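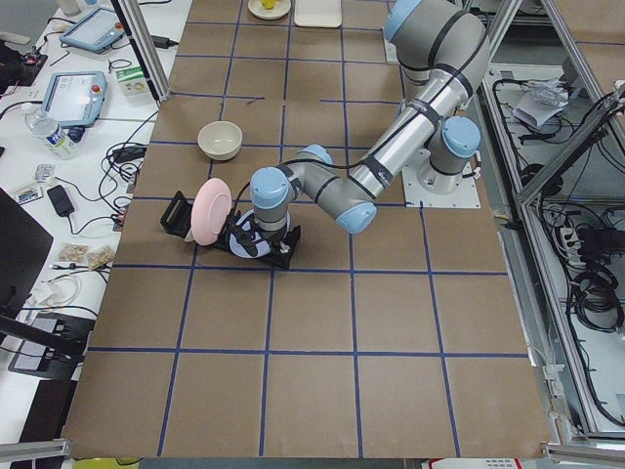

Visit notes, Sandedden, 2023-11-09

The tableware room is on level 2, behind the Endis showroom. Tables are papered in brown kraft and ruled into squares with blue tape. Visits are capped at 50 minutes.
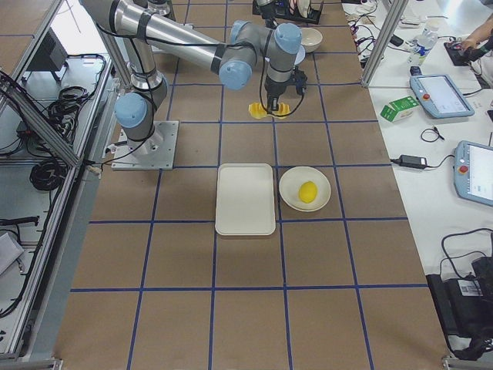 Szilágyi supplies the trays and bowls on loan until January. Stock is mostly white — a lemon in one of the shallow bowls reads clearly from the door.

Corkitz handles the soft goods, priced separately.

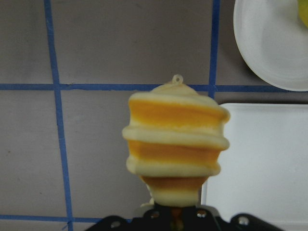 The price list was not available at the desk. Parking is 60 m from the side entrance.
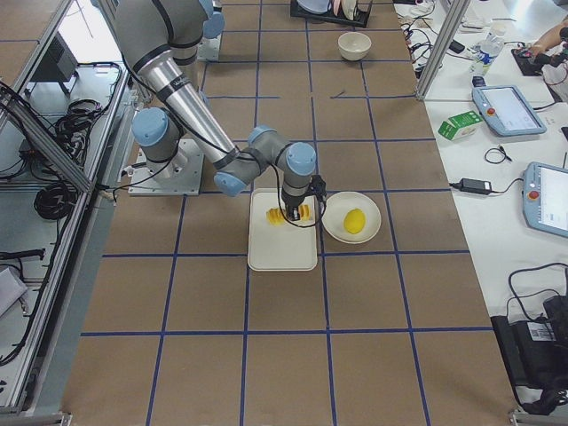 Return visits need a new booking.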